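Minutes of the Kitchen and Shared Table Group
16 January 2024
Recorded by Liliana Barbieri

This site uses cookies to remember your settings and to count visits. By continuing to browse you accept their use. Accept | Manage settings

Present: Triin Rimkutė (chair), Nicanor Ocampo, Liliana Barbieri (minutes), Tae-yang Yeom
Apologies: Blažena Ševčík

1. Opening and previous minutes

The chair opened the meeting in the second-floor kitchen at Andon House. The minutes of the previous meeting were approved with one correction: under item 4, "dish rack" should read "drying mat." Mr. Ocampo asked that the correction also be made in the copy kept in the binder.

2. Matters arising

The dripping tap has been repaired. The invoice from Yáñez was received and passed for payment.

The door of the lower cabinet still does not close fully. Mr. Yeom has tightened the upper hinge twice. It was agreed to replace both hinges, the cost not to exceed $200 including labor.

Ms. Ševčík had been asked to find out whether the upstairs office would give up its spare shelf unit. She reported in writing that the office wishes to keep it until March. Item carried forward.

3. Containers, trays and the wooden table

Ms. Rimkutė introduced the item. Several users have written in to say that serving pieces and food containers are left out on the wooden table between lunches and that it is unclear which of them may be put away.

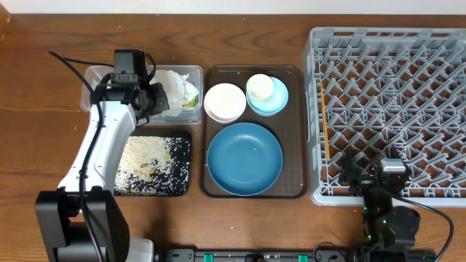
Mr. Ocampo presented his proposal for a fixed arrangement of storage and serving pieces, which had been sent to members in advance. Under the proposal, clear containers would be kept for dry goods and wrapped food only, and black trays for serving only. He noted that the wide rectangular container is useful for this purpose, as its sides are transparent and a user can tell without opening anything that there is crumpled white material in it, with a small yellow-green item partly showing underneath. Ms. Barbieri replied that being able to see white material is of limited help when the material covers part of the item, and that a date should still be written on a label. Mr. Ocampo accepted this and amended the proposal.

Mr. Yeom asked whether the black rectangular tray and the clear container could share a shelf. Ms. Rimkutė had measured the shelf above the counter and found that they could, provided the tray goes at the back. Ms. Barbieri preferred the tray in front because it is taken out daily. The members agreed to try the tray in front until the next meeting.

On the table itself, Mr. Ocampo observed that the wood has a strong grain and that crumbs are easily missed in the darker bands. He asked that the surface be wiped along the grain with a damp cloth and dried afterward. Ms. Rimkutė asked that no scouring powder be used on it. Both points were agreed.

Decisions:
Clear containers to be labeled with contents and date.
Trays to be returned to the shelf after serving.
Unlabeled food to be removed at the end of each week.
Notice to be posted beside the sink. Action: L. Barbieri.

4. Supplies

Mr. Yeom presented two quotations for cloths, dish soap and labels. Stelon quoted $178 for the full list with delivery. Fatix was slightly lower but does not stock labels in the size required. The Stelon quotation was approved, with Ms. Rimkutė abstaining as a relative of hers is employed there.

Ms. Barbieri asked that the order include a roll of plain tape. Agreed.

5. Account

The balance of the kitchen account stood at $813 before the purchases approved above. Mr. Ocampo asked whether the hinges should be charged to this account or to building repairs. The chair will inquire with the building office. Action: T. Rimkutė.

6. Other business

A letter was read from a tenant on the first floor asking to use the kitchen in the evening. Members had no objection in principle but wished to know the hours and the number of people attending. Ms. Barbieri will reply.

Mr. Yeom reported that the two blue mugs missing since the fall have been returned to the cupboard.

7. Next meeting

The next meeting will be held in March in the same room. Items for the agenda are to be sent to Ms. Barbieri in writing.

The chair closed the meeting.

Related items
Kitchen rules and cleaning schedule
Request form for evening use of shared rooms
Minutes: Hallway and Storage Group
Notice: collection of unclaimed dishes
Building repairs: how to report a fault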